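Boîte de rangement pour peluches

La boîte de rangement pour peluches est un contenant ouvert ou muni d'un couvercle, destiné à recevoir les jouets en tissu, les coussins décoratifs et les petits textiles de la chambre. Elle se distingue du coffre à jouets classique par son poids plus faible et par ses parois lisses, qui n'accrochent pas les fibres longues. On la trouve le plus souvent dans les chambres d'enfants, mais aussi chez les collectionneurs adultes.

Origine et appellations

Avant la diffusion des boîtes légères, les peluches étaient gardées dans des malles, des paniers ou simplement sur le lit. La maison Brako a mis en vente une première série de 2 000 boîtes imprimées, suivie au mois de juillet de l'année suivante par un modèle plus large. Le terme « boîte à doudous », employé dans certains catalogues, désigne en général un format petit, prévu pour un ou deux objets seulement. Le mot « bac » s'applique plutôt aux modèles sans couvercle, bien que l'usage ne soit pas fixé.

Forme et décor

La forme la plus répandue est rectangulaire. Le bord supérieur est parfois d'une couleur différente du reste, ce qui aide à retrouver l'ouverture quand plusieurs boîtes sont placées les unes à côté des autres. L'intérieur est habituellement uni et clair. Un fond clair permet de voir les poils détachés, les miettes et les petites pièces cousues, comme les yeux ou les boutons, qui peuvent tomber avec le temps.

L'extérieur porte souvent un décor imprimé. Les motifs de gâteaux, de fruits et de personnages de dessin animé sont fréquents dans les gammes pour enfants, avec une finition brillante qui se nettoie au chiffon. Les gammes Kadia et Custano proposent aussi des surfaces mates, jugées plus discrètes, mais qui gardent davantage les traces de doigts.

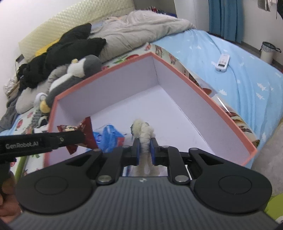 Le rangement se fait de préférence sur une surface haute et stable. Beaucoup de familles posent la boîte sur le lit, où l'on peut trier sans se baisser et étaler les objets autour. Les pièces longues et étroites, par exemple les écharpes de poupée ou les animaux au corps allongé, sont déposées à plat le long du fond. Les pièces rondes viennent ensuite. Il est déconseillé de presser le contenu pour fermer le couvercle, car la fibre de rembourrage reprend mal son volume après plusieurs mois de compression.

Les peluches de couleur crème ou blanche demandent un soin particulier. Elles jaunissent de manière inégale, d'abord aux extrémités, et il convient de les séparer des tissus foncés dont la teinture n'est pas stable. Une taie de coton suffit comme séparation. Pour les parties tricotées, on évite le contact avec les fermetures adhésives, qui tirent les mailles.

Entretien

La boîte est vidée complètement deux fois par an. On passe un chiffon à peine humide sur les parois et dans les angles, puis on laisse sécher la boîte ouverte pendant une nuit. Les joints du fond retiennent la poussière et se nettoient avec une brosse souple. Les modèles en carton ne supportent pas l'eau et sont seulement brossés.

Classement des collections

Chez les collectionneurs, la boîte sert également d'unité de classement. Sverre Kristiansen a décrit une méthode dans laquelle chaque boîte reçoit un numéro et une liste collée sous le couvercle. Sa propre collection comprend 1 090 peluches réparties en 81 boîtes. Beatrice Ndung'u préfère un classement par matière, avec la laine, le mohair et les fibres synthétiques gardés séparément. Elle estime que cette méthode facilite la surveillance des mites, puisque les boîtes de laine peuvent être contrôlées plus souvent que les autres.

Voir aussi : coffre à jouets, panier à linge, peluche, housse de rangement Massawe.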